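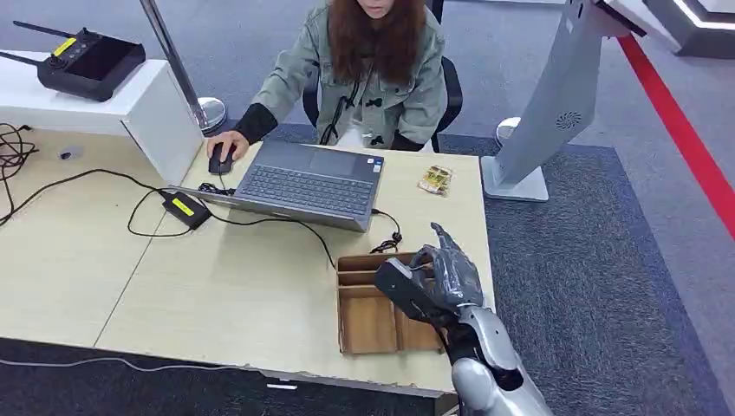 The first thing the team at Wedton bought for its new robot was a box of gloves.

They came before the arms, before the floor was marked out, and well before anyone had agreed on a name for the budget line. Wedton packs small mixed orders for gift shops, and the plan was to have a two-armed robot pick items out of divided cardboard trays. The people writing the plan had read enough to know that bare mechanical fingers slide on shiny wrappers. So they ordered gloves in two thicknesses, put them on their own hands, and spent a happy afternoon in February lifting snack packs and bars of soap.

It sounds like a silly way to start. I think it's a terrific one! A box of gloves costs next to nothing, and by the end of the day they had a list of which products were going to be trouble, and that list shaped nearly everything they asked suppliers for afterward.

I've spent much of the past year visiting small companies that are shopping for their first robot, and the part I enjoy most is the spreadsheets. Really. You learn more about a place from its equipment budget than from any tour. The hardware is on the top line, big and bold, and then come the rows that somebody added later in a different font: spare cables, floor tape, a second power adapter, a desk near the robot for whoever is running it.

That desk matters more than you'd guess. At Gondus, a parts distributor with a warehouse that went up in 1995, the first plan had the operator working from an office down the hall. Each small change to a program meant a walk there and a walk back. The second plan moved a desk right up to the work area, and it came with its own rows: two extra outlets, a decent chair, a longer network cable. The extras came to $868, and the manager who signed for them told me it was the easiest approval of the whole project.

**Hands, and what they wear out**

Most first-time buyers put their energy into comparing arms. Reach, payload, speed, all the numbers that fit neatly in a table. Hands get a single row, and they deserve a page.

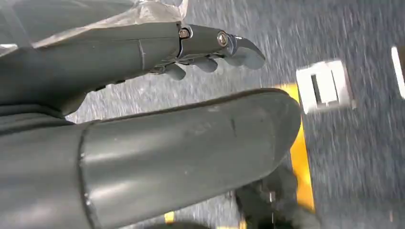 A hand with several fingers has a lot of joints in a small space, and joints need looking after. Ask the supplier which parts you can replace yourself, what tools you need, and how long a fingertip takes to arrive. Ask for the price of one finger on its own, too. Furtună, a family bakery supplier I visited in the spring, asked three sellers that last question. One answered the same day, one sent a brochure, and one offered only a complete replacement hand. You can guess who got the order.

Furtună also did something I'd love to see more often. It set aside around $1,559 for the first six months and labeled it simply "things we forgot." By summer the money had gone on screwdrivers, protective covers, more gloves and a better bin for the packing film.

**Try it with your own stuff**

Suppliers are usually glad to run a demonstration, and the good ones want you to bring your own products. Take the awkward ones. Take the trays you really use, including a bent one. The crew at Truver, which assembles sample kits for paint stores, turned up to a demo with a full carton of its worst packaging and had a wonderful time. They left with a shorter wish list than they'd arrived with, having found that half the kits could be packed by a much simpler gripper.

Truver is now budgeting for two stations, one simple and one with a full hand, with the second to be ordered only after the first has been through a holiday season. Wedton has gone the other way and wants its complete setup in place before the fall rush. Its latest spreadsheet has a row for training time, a row for a spare laptop charger and, still up near the top, a row for gloves.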